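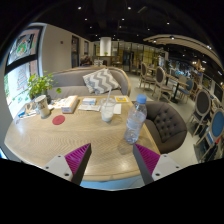
Most of the argument about training data for manipulation is about volume, and I think it is the wrong argument. When Lakby published the results of its first table-clearing set last November, the number people repeated was 351 hours. Very few asked how many different tables were in those hours. A learning system that is shown one table in one lab learns that table, including the lamp over it. What it needs is a cafe with dining chairs crowding one side, a big window on the other, and a clear plastic bottle standing near a clear plastic cup, because clear plastic is where grasping still goes wrong. You can't get that by adding hours in the same room.

I have spent most of two years collecting examples by hand, first for Kakunel and now on my own contract. The work is dull. You hold the gripper, you reach for a thing, you pick it up, you put it somewhere, you do it again. My view, after all that, is that the person holding the tool should decide what is on the table, and that the plan sent from the office should be short.

The plans I used to get ran to 37 lines. They said which object to pick first, which side to come from, and how far apart things should be. Everything was spaced so that the fingers had room. The result was clean and close to useless. The Espinoza model, trained on that kind of set, did very well on spaced objects and then pushed a box off the edge of a counter the first time two packets overlapped. It had never been shown an overlap.

Blažena Koubek ran the collection group in Lamcombe, and she cut our plan down to four lines. Use a real place. Don't tidy it. Change something after every take. Write down what you changed. I thought the second line was careless when I first read it. I now think it is the most important of the four.

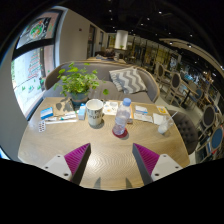

Mug, bottle on a coaster, and a cup lying on its side with the straw still in it.

The common objection is that messy examples make it hard to tell why a model fails. If the light, the clutter and the objects all change at once, you can't point to the cause. That is true, and it is a fair reason to keep a small controlled set for testing. I don't see how it is a reason to train on one. Testing and training are separate jobs, and people who run both from the same recordings save some money and learn less.

There is also the matter of bad takes. More than once I have been told to delete every take where I missed a grasp and had to go back. I kept mine — marked as misses — and I would ask other collectors to do the same. A person who misses a cup by half an inch corrects the hand without thinking about it. That correction is an example too, and a hard one to script later.

None of this is expensive. It takes a bag of ordinary items, permission from whoever runs the place, and a notebook. What it costs is control, and offices don't like giving that up. Lakby is planning its next set now. I would rather see them send collectors to more rooms for fewer hours, and leave the tables alone.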